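# Folding as a service: a talk with Yutong Xiao

When I called Yutong Xiao for the first time, she asked me what kind of laundry I was writing for. I said that our readers are mostly small ones, with a few machines and a few people, and that most of them do the folding by hand. "Good," she said. "Then we can talk about T-shirts. The big plants have their own folding machines and they don't need us."

Xiao is an application engineer at Brekke, the company which offers the Goler kit. Goler is a pair of arms with grippers, a camera placed above them, a small computer and the software. The customer puts it at a table. What makes it different from the kits I have reviewed before is that you don't program it and you don't really buy a finished skill with it either. You pay for a service named Stundik, and through this service Brekke teaches the arms to fold the garments that you have. A new garment goes by post to Merkstead, where Xiao's group has its room, and after some days the customer receives an update.

I wanted to know why a garment must travel at all. A T-shirt is a T-shirt, I said.

"Everybody says this to me in the first call," she answered. "But take two shirts of the same size, one thin and one heavy. When you lift the thin one by its corner, it comes up like paper and then it falls together. The heavy one keeps some shape. If the arms have learned only on the heavy one, they will move too fast for the thin one, and you get a shirt which is folded but also rolled."

She works mostly with plain shirts in light colors at the moment. Her reason is practical: on a black table they are easy to separate from the background, and she can see the wrinkles herself when she looks through the recordings in the evening. Dark shirts come later in the program, and for them Brekke recommends a different table cover. I asked if this is not a weak point for a laundry that washes, for example, kitchen uniforms. She agreed that it is a question one should ask before signing.
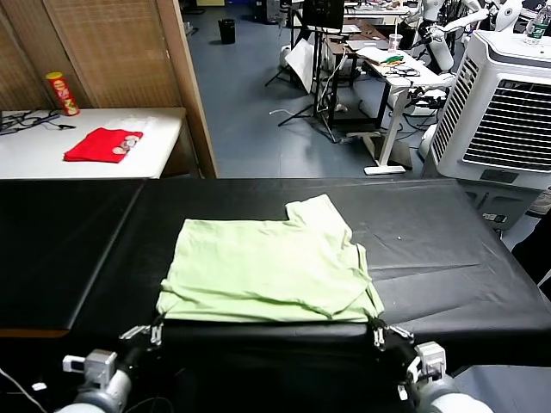 The corners, Xiao told me, are where most of the work is. A person who folds doesn't think about the corner. The hand slides along the edge, feels the hem and stops. The Goler grippers have two fingers and in the version on sale they don't feel very much, so the arms have to come to the right point from the beginning, and at the right height. "Too high and you close the fingers on air. Too low and you push on the table, and the arm stops itself for safety. Between these two there is a small space, and this is what we train."

Is that why the table is padded? Yes, she said, and she sounded pleased with the question. On a hard table the fingers can't go under the cloth. With a soft top they press down a little and the edge of the shirt comes between them. Brekke doesn't include a table in the kit. It gives a sheet with the recommended height and softness, and customers make their own solution. One laundry used an old massage table, and she says it was one of the best installations she has visited. Another customer put a tablecloth over a steel bench and called her three times in the first week.

I should describe how the training goes, as she explained it. An operator guides the two arms by hand controls through the whole fold, from a flat shirt to a finished packet, and everything is recorded. Then the shirt is shaken, thrown back and folded again, with small differences. For a simple garment they record over 100 of such folds. It is slow work and one has to be patient. Operators change places often because after a while, Xiao said, a tired person starts to make the same fold every time, "and then the robot learns your habit and it doesn't learn the shirt."

After that the software is trained and the arms try alone. The first trials are not pretty. I asked her what goes wrong most often, and she had the answer ready.

"The second fold. The first one is big and the cloth is flat, so even if you are two centimeters wrong, it looks fine. In the second fold you have more layers. You must take all of them or only the top one, and the camera sees only the top one. So it takes the top layer, it moves, and the lower part stays behind like a tongue."

There is a correction for this which the operators record separately. They leave the shirt in a bad state on purpose, and from there they show how to repair it. Xiao considers these recordings the most valuable part of Stundik. A competitor can copy the arms, she believes, but it takes a long time to collect so many bad folds together with their repairs. 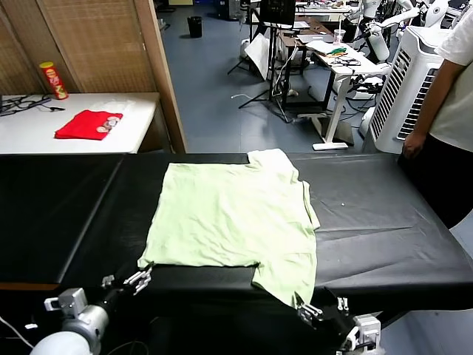 A shirt that hangs over the near edge is another case she spends time on. In a real laundry the person who loads the table is in a hurry and throws the shirt down. Sometimes it lands in the middle and sometimes a part of it goes over the side. In the first version of the software the arms refused to start when this happened and a message came up on the screen. Customers hated the message. Now the arms take the hanging part as a normal start position, at least for T-shirts and pillowcases. For towels it's planned.

We came to the question of speed, and I must say that here I was less convinced. A trained person folds a T-shirt in a few seconds. Xiao didn't want to give me one number for Goler because it depends on the garment and on how it is put down, but she didn't try to hide that the arms are slower than a person. She compares it with the dryer. "You don't stand beside the dryer and measure it against the sun. You start it and you do something else." I answered that the dryer takes a full load and Goler takes one shirt at a time, so somebody must still come and put down the next. She thought about it and said that this is correct, and that the laundries which are satisfied are those where the table stands next to a job that somebody does anyway, such as ironing or packing. Where it stood alone in a back room it was used for two weeks and then not any more.

Brekke has 19 laundries on the service now, and most of them have one pair of arms. The price for Stundik is 445 dollars a month and includes 15 kinds of garment. After that one pays for each new kind. The arms can be rented or bought, and the rental can be ended each June. I find the limit on garments reasonable for a hotel laundry, where the same things come back every day. For a laundry with private customers it is low. Xiao's advice to these is to choose only the things that come in large amounts and to continue with the rest by hand.

"A man wanted us to teach fitted sheets," she said. "I told him, please, first you teach me."

I asked also about the safety, as our readers have narrow rooms and people pass behind each other all day. The arms are of the light kind which stop when they meet resistance, and Brekke requires a marked line on the floor around the table. A person may stand at the side during the work. Nobody should reach in between the grippers, however slow they look. There is a stop button on a cable, and Xiao insists that it is mounted where the loading person has it at the left or right hand. In two places she found it hanging behind the machine and she moved it herself before she did anything else.
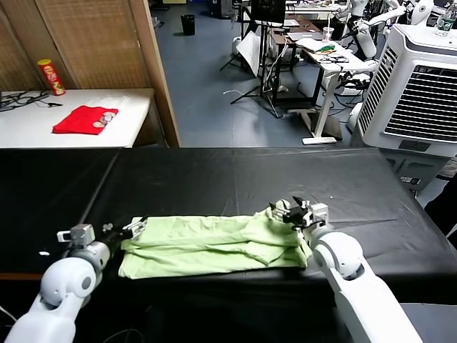

Long folds, where the shirt becomes a strip before it becomes a packet, are a customer's wish. Some shops like the shirts narrow for their shelves. The movement itself is easy for two arms, Xiao said, as each one takes an end. The difficulty is to keep the strip straight when one gripper lets go earlier than the other. In the present version the cloth often bunches a little at one end, and then the arms have to put it down and pull it smooth. She showed me on the screen how the two grippers wait for each other now, something that was added in the last update. I would not have noticed it without her help.

Does the result look like folded by hand? To my eye it looks like folded by a careful person with gloves. The edges meet well enough and the packet is flat, but the sleeves are not always exactly inside. For workwear and hotel linen I would accept it. For a shop that sells new shirts I would want to see the same garment folded many times in a row before I decide, and Brekke does allow this: one can send a bag with own garments to Merkstead and watch the trial by video. The trial costs nothing if the garments are T-shirts or pillowcases. For other things Xiao's group makes an offer.

What would she change if she could change only one thing in the kit? I expected her to say the grippers. She said the manual. It was written for engineers, and the people who unpack the arms are laundry people who have a delivery at four o'clock. A shorter one with more drawings is being prepared, and until then she prefers that new customers call her on a Tuesday, when she doesn't record and has the phone on the desk.

She also asked me to mention that lint must be wiped from the camera glass every evening. Most of the calls she gets about "bad folding" end with a soft cloth.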